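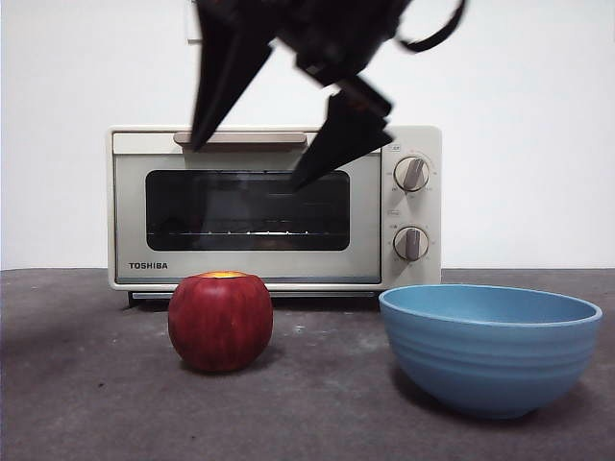
Toaster oven on a gray tabletop.

Utham Trail Lodges: progress report to the Fernico travel fund, period ending March

Bookings for the period came to 434 guest nights across the two lodges, against a target of 800 for the full year. Most guests stayed two nights and took the guided walk to the upper lake. The lower lodge was full for most of the dry months. The upper lodge was slower, mainly due to the road.

The road from Lombardi is passable again for small buses. The last stretch still needs gravel and we have asked the district for a date. Until then, groups larger than 22 are being split over two mornings.

Guide training is on schedule. We now have 23 guides with first aid certificates. The birding course has moved to the next period so that it does not overlap with the harvest.

Flukodance, the evening music and dance program, ran every week at the lower lodge. Ticket income covered the performers' fees but not transport. We propose to raise the ticket price slightly.

Spending is within budget except for fuel. The revised fuel line is in the attached table. Next period: trail signs, the second water tank, and a new price list for tour operators.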